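The Tower

The machine had belonged to the estate of Nechyporuk, retired surveyor, and it came to the bench at Wosturier with a manila label tied through the lock loop. The label gave the lot number, 27, and one instruction: recover files, return drive, dispose of remainder.

I logged it at 2 p.m. Mass was not recorded. The shell had a dent in the lower rear corner consistent with a fall from desk height. There was tobacco residue on the front grille. I brushed it out over the bin, laid the tower on its side on the slatted bench and took the side panel off.

The office procedure at that time ran to eleven steps, of which the first four concerned static. I had been doing the work long enough to perform these without reading them. Step five was a visual inspection. The technician was to look for swollen capacitors, burnt connectors, loose cards and foreign matter, and to enter each under its own heading, with a nil where there was a nil.
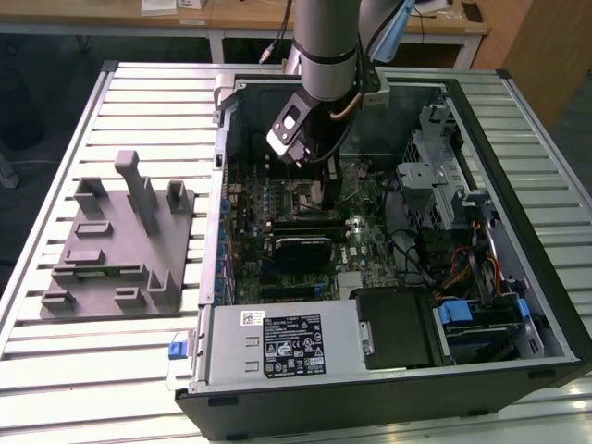 Capacitors: nil. They stood in their column along the edge of the board, small and blue. Connectors: nil. Cards: one, graphics, seated. Under foreign matter I wrote a folded paper, 300 mm by 2 mm as folded, lodged beneath the drive cage, and then I set down the pen and got the long tweezers.

It was a strip torn from the margin of a survey plan. The plan was of the Dallow subdivision, a name I knew from the reservoir road. Along the strip, in a draughtsman's capitals, was a list of bearings and distances. I counted the lines because the procedure required foreign matter to be quantified. There were nine. A closed traverse should return to its starting point within tolerance. I ran the figures on the desk calculator and it did not. It missed by the width of a house.

The last line was not a bearing. It read: ZARA'S FENCE IS RIGHT. MINE WAS WRONG. FEE 3,000. KEPT IT.

The form had no heading for this.

I carried on with the work. The blue latches released the drive in the usual manner. It mounted on the second attempt. The file tree was orderly, one folder to a job, and Dallow was in its place among the others, with a plan inside it that closed perfectly. I copied the whole of it to the estate's disk and verified the copy.

At step ten the technician bags the drive and any removed items for return. I bagged the drive. I unfolded the strip, flattened it under the steel rule and photocopied it twice, and put the original in with the drive. One copy went in the job file, under foreign matter.

The other I took home in November, by the reservoir road, and stopped the car where the fence begins.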